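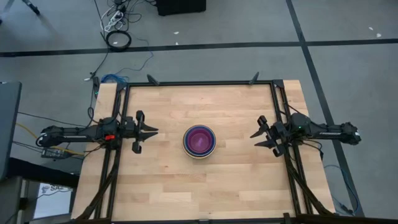 Tablero alistonado de madera clara.

Comunidad Hukby › Madera y acabados
Publicado el 2018-02-08 por listonero_sur

Acabado para tablero alistonado de trabajo: ¿aceite o barniz al agua?

Tengo que decidir el acabado de un tablero de listones encolados que se usará como superficie de trabajo en interior. No es encimera de cocina y no tendrá contacto con alimentos. Recibirá apoyo de herramienta ligera, alguna gota de cola blanca, alcohol isopropílico de vez en cuando y poco más. El local no tiene calefacción continua, de modo que la humedad ambiental varía bastante entre invierno y verano.

Lo compré en Daly, en crudo y lijado de fábrica. En la etiqueta solo pone "madera maciza alistonada", sin especie. He medido con un higrómetro de agujas y da un 11 % en tres puntos distintos de la cara superior. La cara inferior no la he medido.

Mis dudas:

- Si aplico aceite, ¿aguanta el isopropílico o tendré que retocar constantemente?
- Si aplico barniz al agua, ¿se puede reparar una zona sin lijar el tablero entero?
- ¿Hasta qué grano hay que lijar en cada caso? He leído que con 400 queda mejor, pero también que cierra el poro y el aceite no entra.
- ¿Es obligatorio tratar la cara inferior? Queda oculta y preferiría ahorrarme el trabajo.

Tengo a mano una lata de aceite duro Drarnov sin abrir y medio bote de barniz al agua Vellia mate que sobró de un suelo. Si alguno de los dos sirve, no compraré nada más. El tablero irá atornillado por debajo a una estructura metálica.

canto_vivo

Por orden.

Aceite e isopropílico. Un aceite duro (aceite secante con ceras) bien curado tolera contactos breves con alcohol si se seca enseguida. Si el alcohol se queda en charco, ablanda la cera superficial y deja un cerco mate. El cerco se corrige frotando con un paño y una cantidad mínima del mismo aceite. Si limpia con isopropílico a diario, notará desgaste en esa zona a los pocos meses. Si es esporádico, no es un problema serio.

Barniz al agua y reparación local. Se puede, pero se nota. El barniz forma película y una capa nueva no se funde con la anterior, sino que se apoya sobre ella. En mate el parche es menos visible que en satinado, aunque a contraluz se distingue el borde. La reparación limpia consiste en matizar todo el tablero y dar una mano completa. Además, el barniz para suelos de un componente también se resiente con el alcohol, así que por ese lado no gana tanto como parece. Los de dos componentes resisten bastante más.

Grano. Para aceite, pare en 150 o 180. Por encima de eso la superficie queda bruñida y la absorción baja, sobre todo en maderas densas. El 400 se reserva para después de la primera mano, pasado a mano y sin presión, para eliminar el repelo que levanta el producto. Para barniz al agua, lije a 150, humedezca con un trapo, deje secar, vuelva a pasar 180 y barnice. El 400 entre manos también vale aquí. Siempre en el sentido de la veta y aspirando el polvo antes de cada mano. No use lana de acero con productos al agua: las partículas que quedan en el poro se oxidan y salen puntos negros.

Cara inferior. Trátela. Un tablero macizo con una cara sellada y la otra en crudo intercambia humedad a distinta velocidad por cada lado y se abarquilla. No hace falta el mismo esmero, pero sí el mismo producto y, en lo posible, el mismo número de manos. Lo mismo para los cantos, y con más motivo para las testas, que absorben mucho más. En testas doy siempre una mano adicional.

Sobre la fijación, que no lo pregunta pero importa más que el acabado: si atornilla el tablero a metal con taladros justos, no le deja moverse a lo ancho. El metal no acompaña a la madera en esos cambios de humedad. Haga taladros ovalados, perpendiculares a la veta, y use arandela ancha. Deje un punto fijo en el centro y el resto flotante. El apriete debe permitir el deslizamiento. Si no lo hace, lo habitual es que se abra alguna junta de cola o aparezca una fenda en una testa.

Con ese uso yo pondría el aceite. Procedimiento resumido:

1. Lijado hasta 150 y aspirado.
2. Primera mano fina con paño o espátula. Espere un cuarto de hora y retire todo el sobrante.
3. Secado según la lata. A temperatura baja, más tiempo del que indique.
4. 400 a mano, aspirado y segunda mano igual de fina.
5. Tercera mano solo en testas y en las zonas que hayan quedado mates.
6. 7 días sin apoyar nada que pueda marcar y sin mojar.

Los paños impregnados de aceite secante se autocalientan y pueden arder. Extiéndalos al aire libre hasta que estén rígidos o sumérjalos en agua en un recipiente metálico cerrado. No los tire hechos una bola a la papelera.

resina_y_punto

Yo usaría el barniz. Llevo años con una mesa barnizada y no le he hecho nada. El aceite es muy bonito pero hay que repasarlo y la cola blanca se agarra más. Dos manos con rodillo de espuma y listo. Por debajo no di nada y no se ha doblado, aunque la mía es de contrachapado.

bancada72

Coincido con canto_vivo en casi todo. Añado algunas precisiones.

Un 11 % es un valor razonable para interior, pero el higrómetro de agujas necesita corrección por especie y por temperatura. Sin saber la especie, tome la lectura como orientativa. Lo que interesa es que sea estable: mida otra vez dentro de una semana, en los mismos puntos y también en la cara inferior. Si hay diferencia apreciable entre caras, deje el tablero sobre rastreles para que circule el aire por ambos lados y no aplique nada hasta que se igualen.

El medio bote de barniz sobrante: compruebe que no se haya helado en el almacén. Un barniz al agua que ha pasado por congelación puede parecer normal después de removerlo y luego no formar película continua. Si hay grumos o huele agrio, deséchelo en un punto limpio. Si está en buen estado, cuélelo igualmente.

La experiencia con contrachapado no es trasladable. Las chapas cruzadas compensan los movimientos y un tablero alistonado no tiene ese mecanismo. Los listones se mueven todos en la misma dirección y la suma se nota en el ancho.

Respecto a la cola blanca, sobre aceite duro curado salta con una espátula de plástico si se retira antes de que endurezca del todo. Después cuesta más y a veces se lleva algo de cera. Una lámina de polietileno debajo al encolar evita el asunto.

Y haga una prueba en un recorte o en la cara inferior antes de tocar la superior. El aceite oscurece y acentúa el contraste entre listones; el barniz al agua apenas cambia el tono. Si el color le importa, ese dato pesa más que todo lo anterior.

Comentarios

listonero_sur: Gracias. He medido por debajo y da algo más que por arriba. Lo dejo sobre rastreles y espero. Iré al aceite. El barniz estaba con grumos.

cola_d3: ¿El taladro ovalado se puede sustituir por uno redondo sobredimensionado con arandela?

canto_vivo: Sí, en tableros estrechos. A partir de cierto ancho el redondo se queda corto o deja poca superficie de apoyo a la arandela.

resina_y_punto: Lo del contrachapado es verdad, no lo había pensado.

testa_abierta: El mío lo aceité en septiembre en un garaje frío y tardó mucho en perder el tacto pegajoso. Quizá dejé demasiado producto en la segunda mano.

bancada72: Casi seguro. El sobrante que no se retira a tiempo se queda gomoso. Suele salir frotando con un poco de aceite nuevo, que reblandece el anterior, y secando bien.

Temas relacionados

Repelo después de la primera mano al agua
Cómo identificar la especie de un tablero sin etiqueta
Fenda en testa: ¿relleno o la dejo?
Arandelas y taladros para madera maciza sobre metal
Puntos negros tras usar lana de acero
Conservación de botes de barniz empezados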